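Home | News | Workshops | Dogs | Contact

MEDIA RELEASE – for immediate use

Arkis opens bookings for December gundog photography weekend at Nerbridge

Photographers who own several hundred sharp pictures of grass where a dog used to be are invited to Nerbridge this December, when Arkis runs its second field weekend for people who want to photograph working gundogs.

The weekend takes in two days on the Akham property outside town, with pointers, setters, springers and a small party of Labradors who have been told it is a training exercise. Places cost $235 a head. That covers tuition, lunch both days, the use of a hide and as much tea as a person can reasonably drink while lying in a paddock. It doesn't cover dry cleaning.

Tuition is led by Angharad Rees, who has photographed retrieving and field trials for most of her working life and still gets the horizon crooked when she is excited. The dogs and their handlers will be under the direction of trainer Holger Engebretsen, whose patience with animals is well known in the district and whose patience with photographers is being built up gradually.

"People arrive with very good cameras and a firm belief that the dog will come towards them," Ms Rees said. "Sometimes it does. More often it goes left, because that's where the bird is, and they've set themselves up with the sun in their eyes and a fence post growing out of the judge's hat."

Last year's weekend drew bookings from as far as the coast. At its end, participants were asked to hand over their favourite frames for a small exhibition in the Nerbridge hall. The organisers expected a modest pile and received 213 pictures, a good many of them of the same Brittany. She had found the spot with the nicest light on the first morning and stayed in it.

This year there will be a limit on entries per person. There will not be a limit on the Brittany, who is coming back.

What the weekend covers

The first morning is spent without cameras. This was not popular last time and is being kept anyway. Participants walk the ground with Mr Engebretsen while he works a young pointer, and they learn to read what she is doing: how she quarters into the wind, what her tail does when she makes scent, and how much warning a person gets before she locks up on point. The answer to the last one is not much.

"If you watch the dog's head you'll know before the handler does," Mr Engebretsen said. "If you watch the little screen on the back of your camera you'll know about it after lunch."

The first afternoon is given over to dogs on point, which have the great merit of standing still. Ms Rees will cover getting down to the dog's eye level, choosing a background before the dog chooses it for you, and keeping some detail in a liver-coloured coat when the grass behind it is the colour of straw. She'll also talk about where not to stand. Walking around in front of a pointing dog is the quickest way to flush the bird and end a friendship, and both have happened at Akham.

On the second day it all speeds up. The spaniels come out after breakfast, and the session moves on to shutter speeds, continuous focus and following a dog through cover when only the ears are showing. After lunch there are water retrieves at the bottom dam. Photographers will be placed side-on to the entry point and asked to stay there. Anyone who prefers to be close to a Labrador when it gets out may make their own arrangements.

Each evening there is a slow look through the day's work, projected on the shearing shed wall. Everyone shows one picture they like and one that went wrong. The second lot is usually better company.
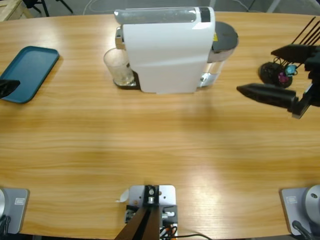
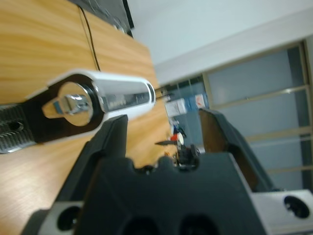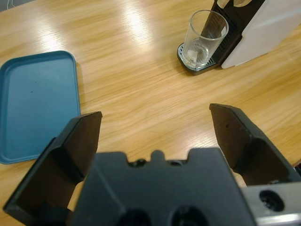

On the wooden table. Free for editorial use; please credit Arkis.

The Toledo Prize

New this year is the Toledo Prize, named after Mr Engebretsen's late German Shorthaired Pointer, who ran in trials for nine seasons and is on record as having looked at the camera once. It will go to the picture that best shows a dog doing its job.

Ms Rees will judge, with Mr Engebretsen holding a right of veto over any photograph in which the dog is doing the wrong thing beautifully. He used it freely when the pair picked last year's exhibition. A much-admired study of a setter at sunrise was taken down the night before opening after he pointed out that she had, at the time, been ignoring a whistle for five minutes.

"It was a lovely picture," Ms Rees said. "I've got it on my wall at home. He won't sit facing it."

The winner receives a framed print of their own photograph, a place on next year's weekend, and a leather slip lead that participants without a dog have so far found difficult to use. Runners-up receive sincere good wishes.

What to bring

Any camera with a lens that reaches a bit. Ms Rees says a mid-range zoom will do for most of the pointing work and that people who turn up with something the size of a drainpipe tend to sell it to each other by the second evening. Phones are welcome for the first morning's walk as long as they're silent and stay in a pocket, at which point, she concedes, they are not being used as phones.

Clothing should be dull. Last year a bright orange rain jacket appeared in the corner of a large share of the exhibition, and its owner has kindly agreed to buy a green one. Boots, a hat, water and something to kneel on are all advised. So is a plastic bag big enough for the camera, for use at the dam.

Please leave your own dogs at home. The organisers know yours is very good. The organisers have met several very good ones, and one of them ate the lunch.

For handlers

Handlers with a steady dog in any of the pointing, spaniel or retrieving breeds are invited to offer a half day. There's no fee for handlers, lunch is provided, and every dog that works will be sent home with a set of finished pictures. Dogs need to be comfortable with strangers lying in the grass making clicking noises. Young dogs can be included by arrangement with Mr Engebretsen, who would like it known that "he's usually fine" is a sentence he has heard before.

No birds will be shot at any point over the weekend. Retrieves are done with dummies, and the pointing work uses whatever quail happen to live at Akham, who are left as they were found, if a little put out.

Bookings

The gate at Akham opens at 6.15 am both mornings, and first light won't be moved for latecomers. Numbers are kept low so that everyone gets a clear line to the dogs. Bookings are taken in the order they arrive, and a waiting list will be kept once the weekend is full. If the fire danger rating closes the property, fees will be refunded in full or carried over to autumn, whichever people would like.

Beginners are very welcome – last year's most-copied picture was taken by a man who had owned his camera for eleven days and was trying to turn it off.

Media are invited to the second afternoon at the dam from 2 pm. Reporters wanting interviews with Ms Rees or Mr Engebretsen should ask for them ahead of time, and should expect Mr Engebretsen's to be brief.

Media contact: Angharad Rees, Arkis, Nerbridge

ENDS

Share this release: 14 shares | 2 comments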